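Hard water and the kettle, part two

The first post covered test strips. Several readers wrote in to say strips are too coarse to be useful, and I agree. I have since moved to a drop titration kit from Gosten, which resolves hardness to a single drop of reagent and costs less than a decent kettle.

Method: rinse the tube with the sample, fill to the line, add the indicator, then add titrant until the colour goes from red to blue. Count the drops. Swirl between each one. I ran 3 tests on the kitchen tap and took the middle value.

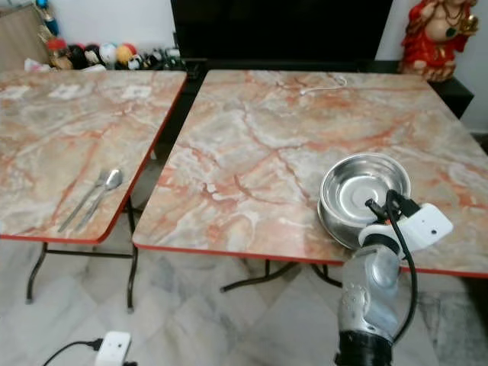 Cold tap water in Florketa took 7 drops. The same water after the Lozano jug filter took 2. That was with a new cartridge. With the old one, which had been in the jug for 37 days, it was back up to 3, and the taste had gone flat well before that.

Boiling is the cheaper option if temporary hardness makes up most of the total. Calcium bicarbonate breaks down on heating and drops out as carbonate – the grey crust on the element. Permanent hardness, mostly sulphates and chlorides, stays in solution whatever you do with the kettle.

For descaling I use citric acid. Vinegar works but the smell lingers in the lid seal. Dissolve a tablespoon in a litre of water, bring it to the boil, switch off at the wall and leave it for half an hour. Rinse, boil a full kettle of plain water and tip that out too. The Nukeck kettle has a mesh filter in the spout that unclips and can soak in the same solution.
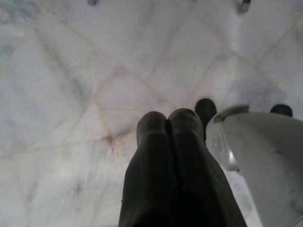 One correction to part one. I gave the conversion from German degrees to milligrams per litre of calcium carbonate as 17.1. That is the factor for grains per US gallon. German degrees should be multiplied by 17.8. The error is small at these levels but I have fixed the table.

Rainwater from the tank is next, once there is enough in it to sample properly.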